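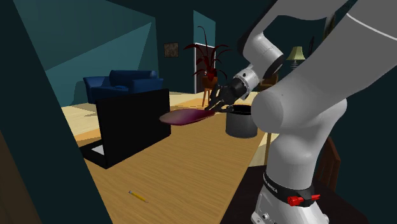

Maroon oval plate or tray, wood table.

6/17/21 – glaze notebook, red series

Unloaded the kiln this morning. Shelf by shelf, top to bottom:

Top shelf: four test tiles of Jurari red over the white body. Color is good on the flat face, thin and brown at the edges. Same as last time. A third coat on the rims did not help.

Middle shelf: the two oval platters. One is fine. The other has a crawl on the foot side the size of a thumbnail. I had handled that one after bisque without washing it, so my guess is hand oil. Will wipe all bisque with a damp sponge from now on and leave it overnight before glazing.

Bottom shelf: tiles with Zovura frit swapped in for half the usual frit. Glossier, but the red goes toward liver. Two of the five have pinholes. Not worth more tests unless we run out of the other stuff.

Firing notes. Controller was set for 1169 C with a 20 minute hold. Witness cone on the middle shelf was down flat, bottom shelf only bent halfway, so the kiln is still running cool at the bottom. Checked the elements with the meter after it was cold and unplugged. The lowest one reads high compared to the others. Ordered a replacement from Wurkness. They could not give me a ship date.

Cooling: I opened the lid at 70 C. No pinging from the platters, no crazing I can find with the ink test on tile 2. Will look again in a week.

Specific gravity of the Jurari bucket had crept up. It sat with the lid off. Thinned it with distilled water, sieved twice, marked the new level on the side in pencil. If you use this bucket, please put the lid back on and press it down all around.

Brayan Tello wants the platters in a deeper maroon for the Huamán order. Told him the iron addition gets us there but it also runs, so the foot ring has to be waxed higher than we do now. He is fine with that. Delivery is not until September, which leaves time for one more round of tiles and probably a second.

Next firing:
– three iron levels, same base, same tile shape
– one tile with two coats, one with three, at each level
– bottom shelf empty except for cones until the element is in
– cookies under anything with added iron

Shelf wash is almost gone. The half shelf with the drip on it still needs grinding – goggles are in the drawer under the scale.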